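Why is a map never finished?

Maybe you have a map of the world on the wall of your classroom. It looks very sure about everything. But each map is made by people, and people must choose what to put in and what to leave out. In this text we look at how they choose.

Let us take an island. We call it Wadano. On Wadano there is one big town, Skenville, one small village, Pan, and a river with the name Vusel. The river makes 59 bends before it comes to the sea. There are 1155 houses on the island.

Now you want to draw Wadano on a sheet of paper. Can you draw all the bends and all the houses? If the paper is as big as your bed, perhaps yes. If it is as small as a postcard, the houses would become one black spot and the river would look like a knot of wool.

So the map maker makes things simpler. The houses of Skenville become a gray shape, or only a dot. The small bends of the Vusel are made smooth, and only the large ones stay.
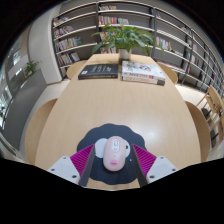 The village of Pan is more difficult. It has very few houses, so on a small map it should disappear. But it is the only place where the boat stops, and a traveler needs to know this. Many map makers would keep Pan and take away something else.

How much a map is made smaller is called the scale. Often you find it in a corner, as a short line with numbers. If the line is two centimeters long and it says 2 km, then each centimeter on the paper is one kilometer on the land. You can measure with a ruler how far it is from Pan to Skenville. The road can be longer than the ruler says - roads like to go around hills.

Also the land itself changes. In December a storm can move the sand on a beach, and in spring the coast is not the same as on the map. A new bridge is built, or a town gets another name. Then somebody must draw again.

Try it yourself! Draw your street on a full sheet of paper. After this, draw it again on a piece as small as your hand. Which things did you leave out, and which ones did you want to keep?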